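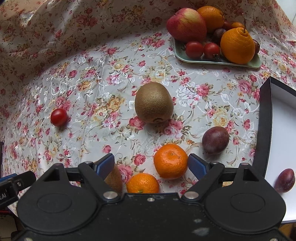

Print this page | E-mail this page

Recording fruit-handling demonstrations by hand: how should sessions be organized?

Posted by Eldana Tilahun, 19/03/2021

Our department has been asked to prepare a set of demonstrations in which an operator picks up fruit with a hand-held gripper and places it in an open box. The recordings will be used to train an arm that is due to be installed in August. We have 36 demonstrations to date, all made by one operator at one table.

The work so far covers mandarins, kiwifruit, plums, cherry tomatoes and larger items such as apples and oranges. Some of the fruit lies directly on the tablecloth and some is piled on a plate. The cloth has a rose print with a white leaf pattern over it, and one of my colleagues has proposed that it be replaced with a plain gray one before we continue.

I would be grateful for guidance on three matters. Should the cloth be changed? Should the operator follow a fixed order when choosing which fruit to pick up? Finally, is there any advantage in repeating the work by remote control, given that a Plusivow control station is available to us on two mornings a week?

Print | E-mail

Malhotra Training Office

The printed cloth should be retained, and other cloths should be added to it. A policy trained over a single plain surface frequently performs poorly when the surface changes, and the arm will presumably be used on tables that your department does not select. We would suggest changing the cloth at the end of each block of eight demonstrations and recording the change in the session log.

With regard to order, a fixed sequence is not recommended. If the mandarin is always taken first, the trained arm may come to depend on that order and hesitate when no mandarin is present. The operator should be given a different starting item for each demonstration, written on a card beforehand. Items on the plate deserve particular attention. Fruit in a pile touches its neighbors, and the fingers must enter from a direction that does not push the others off. These approaches should be shown slowly and more than once, including the small corrections that an operator makes when the first approach is poor. Please do not delete a demonstration merely because the operator hesitated. Delete it if the fruit was dropped and left where it fell.

Our own office completed 800 demonstrations of a similar kind with hand-held equipment before any training was attempted. A smaller number may be adequate for one table and one box, but 36 will not be.

Print | E-mail

gemel_bench2

Agree on keeping the cloth. Watch the plums and tomatoes, people squeeze them far too hard after an hour of oranges. Swap them out when they go soft.

Print | E-mail

Drarkel Support Desk

The earlier replies do not address remote control, and the following may be of use. Demonstrations made by hand are faster to collect, and the operator can feel the fruit through the tool. Demonstrations made through a control station are slower, but every motion in them is one that the arm has already performed. A hand-held demonstration may include a turn of the wrist that the arm cannot reproduce - this is the most common cause of rejected recordings in our experience.

We would advise collecting the main body of the material by hand and reserving the control station for placements close to the wall of the box, where clearance is limited. The two sets should be stored separately and labeled by method. In our last project 3467 recordings were combined without labels, and the sorting had to be done by viewing each one.

The position of the box should also be varied between sessions. If it always stands on the same side of the table, the arm will learn to travel to that side whether or not the box is present.

Print this page | E-mail this page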